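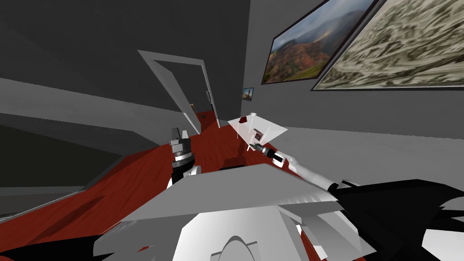
The right gripper closing in on the little box on the glass table, in our simulator.

So this is where the Cludura team is in February! Our robotics club has been meeting in the back room at Brada since the fall, and we are still working on one job: pick up the box, carry it through the doorway, set it down in the next room. It sounds so easy when you say it out loud - I promise you it isn't.

We're on our fourth version of the arm code and have done roughly 300 practice runs, most of them with snacks. The glass table gives us the most grief (I voted for it, so I can't complain too loudly), and next month we want to get the left arm helping too. If you're a student near Dronow and would like to join, please do come by after 4. You don't need to know any coding, and there's always a spare chair.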